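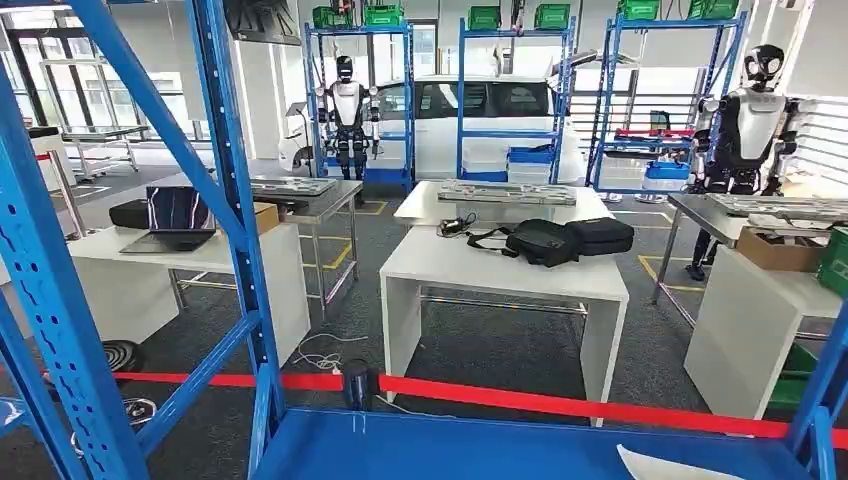 Blue racking, the red belt and the worktables behind it.

The parts room at Triltlow

Gallery

We get a lot of questions about how the parts room is laid out, mostly from people thinking of doing up a similar space. The notes under this heading go with the photo at the top of the page and cover the furniture and fittings, where they came from and what we would change.

The room is carpeted throughout in grey. We looked at taking the carpet up in July and decided against it. It keeps the noise down, and small parts that fall on it don't bounce under the racking. It is harder to sweep than a bare floor and the heavier tables leave dents.

Shelving
The blue steel racking has perforated uprights, so the shelves can be moved up or down without much trouble. It was bought second-hand from Wragg when they cleared their Parach store. Allow two people for putting it up and leave the diagonal braces on. The bays were 80 pounds each, and we paid extra for delivery.

White tables
There are white worktables in the centre and to the left. The centre one has panel legs with a metal crossbar underneath, and is open below. It is used for whatever needs space that day, and bags and chargers tend to end up on it. The laptop is on the table to the left.

Steel tables
Stainless steel tables stand at both sides of the room. They wipe down easily and don't mark, but anything dropped on them is loud. We put the unpacking on these and try to keep the cardboard from building up.

Trays
The long grey metal trays sit along the back edges of the tables and hold small parts. Keeping them at the back leaves the front clear for work. We started with shallow plastic tubs from Ivix, which were cheaper but slid about.

Belt barrier
The red retractable belt runs from a black post and marks off the working side from the racking. It sags a little over a long run. A second post in the middle would help.

Cables
Still to be sorted. The white cables near the post need to be coiled and tied, and we have 4 metres of floor cover waiting to go down.

Costs and changes
The whole room came to roughly 900 pounds, not counting the tables we already had. If we did it again we would buy the steel tables first and fit the racking afterwards. Turning a table round between fixed bays is slow work, and we had to do it 3 times.

Back to all galleries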